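Interior styling

Interior styling is the practice of arranging furniture, textiles, lighting and small objects in a room so that they work together, either for the people who live there or for a photograph, an open house or an event. It sits close to interior design and interior decoration and borrows freely from both, but it normally leaves walls, plumbing and wiring exactly where they are. A stylist works with things that can be picked up and moved, and a surprising amount can be done with those alone!

The field is wonderfully broad. One stylist may spend a morning dressing bookshelves for a family and the afternoon choosing tableware for a catalogue, while another works only on homes that are about to be sold.

Contents
1 Terms and scope
2 Working method
3 Main elements
4 Branches
5 Training and business practice
6 Small storage and display
7 See also

Terms and scope

The words designer, decorator and stylist overlap in everyday speech, and their legal standing differs from place to place. In many jurisdictions the title "interior designer" is tied to formal education, examination or registration, particularly where the work touches building codes, fire exits or structural changes. Decorators usually deal with finishes and furnishings: paint colours, wallpaper, window coverings, flooring and upholstery. Stylists come in last, when the large decisions are made and the sofa is already in the room.

In practice, plenty of people do all three. A small studio may draw up a kitchen plan, select the tile and then come back at the end to hang pictures and fill the fruit bowl. The Jamside studio, which works mostly on terrace houses and older apartments, lists styling as a separate line on its invoices so that clients can take it or leave it. Many take it.

Home staging is sometimes treated as a profession of its own. It uses the same skills toward a narrower goal, which is to help a buyer imagine living in a home, and it tends to favour broad appeal over personal taste.

Working method

Most styling jobs begin with a visit. The stylist looks at the light at different hours, notes which pieces must stay, measures the awkward corners and asks how the room is used. A household with toddlers, a big dog or a habit of eating dinner on the couch needs a different answer from one that entertains every weekend.

The next step is often called editing. Everything loose comes off the shelves and tables and is sorted into groups, usually on the floor or a spare bed. Some of it goes back, some moves to another room, and some is packed away. Editing can be the most satisfying part of the whole job, and clients are regularly delighted to find that the thing they were about to buy was sitting in a cupboard all along.

Then comes the building up again, starting with the largest pieces and ending with the smallest:

Rugs and seating, which set the floor plan
Lamps and other movable lighting
Curtains, throws and cushions
Pictures and mirrors
Books, ceramics, plants, trays and baskets

Stylists step back often. Many take quick phone photos as they go, as a photo flattens the room and shows up crowding or a bare patch that the eye has stopped noticing. A full day on a single living room is quite normal, and a loan job with furniture brought in by truck may need a crew.

Main elements

Colour. A limited palette makes a mixed collection of objects sit comfortably together. A common approach is to let one colour dominate, support it with a second and save a strong accent for small doses. Neutral rooms depend heavily on contrast in tone, and an all-white room with no variation can feel chilly even in summer.

Texture. Linen beside leather, rough pottery on polished timber, a chunky knit over a smooth armchair: texture does for quiet rooms what colour does for bold ones. Wicker, rattan, jute and seagrass have had several long runs of popularity and always seem to come back, to the great joy of anyone who kept their grandparents' verandah chairs.

Scale. Small objects spread thinly over a large surface tend to look lost. Gathering them on a tray, or swapping three little vases for one generous one, is a favourite remedy. Rugs are the classic trouble spot, and stylists frequently recommend a size larger than the client had in mind.

Grouping. Odd-numbered groups with varied heights are a long-standing convention. It is only a convention, and symmetrical pairs on a mantel or sideboard can look terrific.

Light. Several low light sources give a softer evening room than one bright ceiling fixture. Warm bulbs are usual in living rooms and bedrooms, with cooler ones kept for laundries and workbenches.

Branches

Residential styling is the best-known branch and covers everything from a single shelf to a whole house.

Editorial styling prepares rooms for magazines, books and websites. The stylist arranges for the camera, so a chair may be pulled well out of its natural spot to fill a gap in the shot. Props are borrowed from shops and makers, logged carefully and returned, one hopes, without chips. A busy prop room is a marvellous place. The Motaung prop library keeps 161 baskets on its shelves, sorted by shape and then by weave.

Retail styling covers showrooms and shop windows. Displays change with the seasons, and December is the great rush of the year for most shops.

Event styling deals with weddings, dinners and launches, where everything goes up in hours and comes down even faster.

Training and business practice

There is no single path into the work. Certificate and diploma courses exist in many cities, and others come to it through shop display, floristry, theatre or photography. The short course at Tristden runs over 7 weeks and takes its students from drawing a room to scale through to dressing it for a finished photograph. Assisting an established stylist is still widely considered the best teacher, even if it does involve a lot of ironing.

Fees may be charged by the hour, by the day or as a flat rate per room. Where goods are bought for a client, the agreement should say whether trade discounts are passed along. Insurance for borrowed pieces is standard on editorial jobs.

Small storage and display

Baskets, boxes and trays hold a special place in styling because they are useful and good-looking at once. An open basket by the door takes scarves and mail, a lidded one hides chargers, and a shallow one turns a jumble of jars into a tidy group. Rectangular shapes make good use of a shelf, while round ones soften a corner. Natural fibres suit nearly any palette and look especially fresh against white surfaces. The Filau range of nesting baskets comes in 5 sizes, the largest 43 centimetres long, and is made to slide into ordinary open shelving.

Woven pieces like a gentle dusting with a soft brush and prefer to be kept out of strong sun, which can fade them and make the fibres brittle. 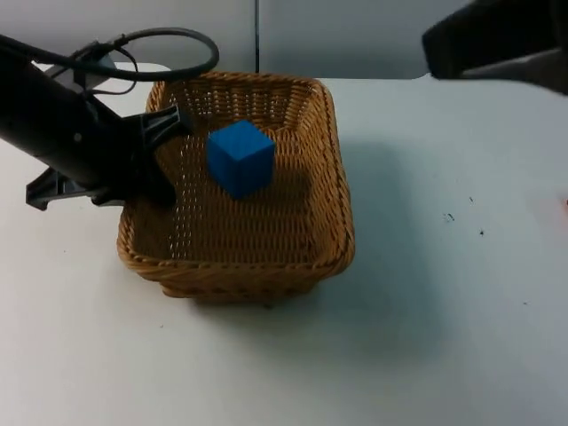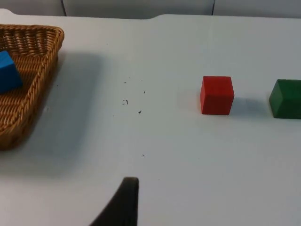

Woven wicker basket on a white tabletop, two views.

See also

Home staging
Interior decoration
Prop styling
Visual merchandising
Wickerwork

This page was last edited on 17 July 2025.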